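1/ Evening notes from my kitchen table. I am still making the busy board for my nephew. He is four and he opens everything in my apartment, so I decided to give him something he is allowed to open and turn.

2/ The first version I made in September from a cutting board I bought at the market in Waltitz. It was too small. Two children could not use it together without crying, and one of the two was always my nephew.

3/ For the new one I wanted a plain white board with few things on it. The boards in the stores have bells, zippers, a mirror, a telephone. My sister says he looks at everything and plays with nothing. I think she is right.

4/ What he likes most is to turn. Faucets, lids, the knob on the washing machine. So a wheel must be there, like on a garden valve. I paid 7 euros for my first one and it was so stiff that I could not move it myself.

5/ Second thing is pegs. I was afraid they will disappear under the sofa, and yes, after one weekend two were gone. Now I tie a small bag to the table leg and at bedtime we put them inside. He does this part very seriously.

6/ Question for people who have done this: do you glue or do you use screws? I glued on the first board. After 27 days the glue opened on one side and I had to sand all of it again. With screws I worry for his fingers at the back.

7/ Also about color. I read many opinions, that each part must have a different one. I like it better when the parts are blue on white. It is calm for the eyes and a small child can find the pieces quickly. My neighbor says it looks like a bathroom. Maybe.

8/ One more thing I learned: lay the board flat on a table for the first days. When it hangs on a wall he pulls it with his full weight. On the table he stands, leans with one elbow and works for a long time. 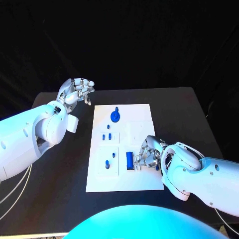

9/ Next I want to try something with a latch, but only one. If you have a good latch that does not pinch, please write me which size you took. I will order on the weekend.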